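Keeping Shared Study Tables Clear: Storage Bins in the Student Common Room
Project report submitted by Man-lok Su and Siu-ming Hsieh, 2026-10-01

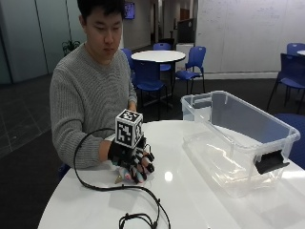
1. Background
The round tables in the Tsai Building common room are used for group work, meals and club meetings. Students have reported that tables are often covered with cables, stationery and papers left by earlier groups. The project examined whether one clear plastic bin per table would shorten the time needed to prepare a table for the next group.

2. Method
The trial ran for two weeks in June. Each table in the trial area received one bin, used without its lid. Groups were asked to place small items in the bin before leaving and to carry it to the shelf by the door. No other rules were introduced. Clearing times were recorded at the end of 20 sessions with bins and compared with our notes from the week before the trial.

3. Observations
Clear bins were preferred to the opaque boxes we had first proposed. Students could check the contents through the sides and were less likely to empty everything onto the table. Long cables remained the main difficulty. When placed in a bin uncoiled, they caught on other items and had to be separated by the next user. A short strap for each cable was added in the second week.

The average time to clear a table fell from about 200 seconds to just under two minutes. Groups that had eaten at the table took longer, as the surface also had to be wiped.

4. Limitations
The trial area was small and the period was close to examinations, when the room is busier than usual. Lost items were not recorded.

5. Recommendations
The bins should remain in use for the coming term, with cable straps supplied in each. Lids should be stored separately on the lower shelf. Labels showing the table number should be fixed to the short end of each bin.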